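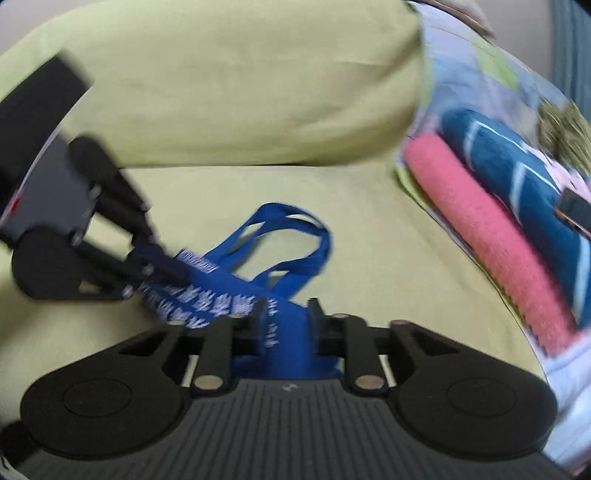 Folding a fabric tote so it stays folded

Everyone owns more cloth bags than shopping. Mine used to live in a heap behind the door, breeding.

1. Empty the bag. Check the corners for receipts and one elderly mint.

2. Lay it flat on the sofa or a bed and pull the corners out square. Smooth it with your forearm.

3. Fold the handles down over the body.

4. Fold into thirds lengthways, then roll up from the bottom – tighter than feels polite.

5. Tuck the roll into its own top hem.

My Pukanell drawer holds 22 of these. I still go to the shops without one.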